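Vatcombe Opens Grant Round for Neighborhood Snack Shops and Corner Stores

VATCOMBE, May 4, 2023 — The Vatcombe Office of Small Business today announced a new grant program for independent corner stores, snack counters and small groceries within city limits. The Fillik Storefront Grant will provide awards of up to $2000 to owners who wish to repair shelving, replace lighting, improve entrances or update refrigeration equipment.

The program will support 50 stores in its first year. Priority will be given to businesses in the Flurnum and Maluleke districts, where a number of long-standing shops have closed and many residents must now take a bus to buy everyday food and household items.

"Corner stores are where many of our residents buy milk on the way home from work, pick up a drink after school or hear the news of the block," the Office said in a statement. "They operate on thin margins, and a modest repair can be put off for years. This program is intended to help owners complete that work without taking on debt."

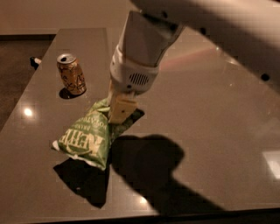 Eligible applicants must have operated at their current address for at least one year and must hold a valid city retail license. Stores that are part of a national or regional chain do not qualify. Franchise owners with a single location may apply, provided that the store occupies no more than 3199 square feet of floor space, including storage.

Grant funds may be used for materials, equipment and the cost of licensed contractors. They may not be used for rent, payroll, inventory or the repayment of existing loans. Applicants who lease their premises must include a letter from the property owner approving any permanent changes to the building.

Each award will be paid in two parts. Half will be released when the grant agreement is signed, and the remainder will be paid after the Office has received final receipts and completed a brief site visit. Work must be finished within six months of the signing date. Extensions will be considered where equipment deliveries are delayed.

The Fillik Storefront Grant follows a series of public meetings held last fall, at which owners of some 30 stores described the repairs they considered most urgent. Failing coolers and poor outdoor lighting were raised most often. Several owners also asked for simpler paperwork — the application has accordingly been limited to four pages and may be completed online or on paper.

Applications are available at the Office of Small Business counter in Vatcombe City Hall and at the Flurnum and Maluleke branch libraries. Staff at both branches will assist with applications on weekday afternoons through the end of May. Completed forms must be received by 5 p.m. on the last business day of the month. Late or incomplete forms will be held for the next round.

About the Vatcombe Office of Small Business

The Vatcombe Office of Small Business provides licensing support, training and financial assistance to independent businesses throughout the city. Its services are free of charge and open to all license holders.

Media inquiries may be directed to the Office's communications desk during regular business hours.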